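Metell hand-held grippers, bought as a pair: was it worth the money?

So I finally talked myself into the Metell pair, after most of May spent going back and forth between these and the Zilard set. Quick version: I'd buy them again, but I'd plan the budget differently!

The pair came to $542 with shipping. The Zilard quote was $413, which looked great until I saw that the finger pads were extra and the mounting brackets only came with a longer lead time. My whole budget for the year is $3000 (tabletop, storage, a computer that doesn't choke, all of it), so I was counting every dollar.

What I like: the grip is comfy, they're light enough for a long afternoon, and the brackets have brass-colored threaded inserts, so you're not driving screws straight into the body every time you swap a finger. Guðlaug Ladefoged had told me to look for that and she was right. I've had the fingers off plenty of times and the threads still feel fine.

What I don't like: the padding. Oh boy, the padding. It frays, and it frays early. If you're doing pick-and-place with plain household stuff like I am, put spare pads in your first order, because paying shipping twice for a bag of pads really stings.

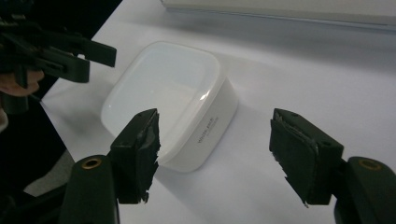

White plastic container between the fingers, with the pads looking pretty ragged.

I asked Ragnarsson, the shop I ordered from, about tougher pads and they pointed me to the Modberg ones. Haven't tried them yet. Oddur Zoëga has, and he says they last longer but feel slippery on glossy plastic, so I'm holding off.

Four stars from me. I'll update when the next batch of pads goes on.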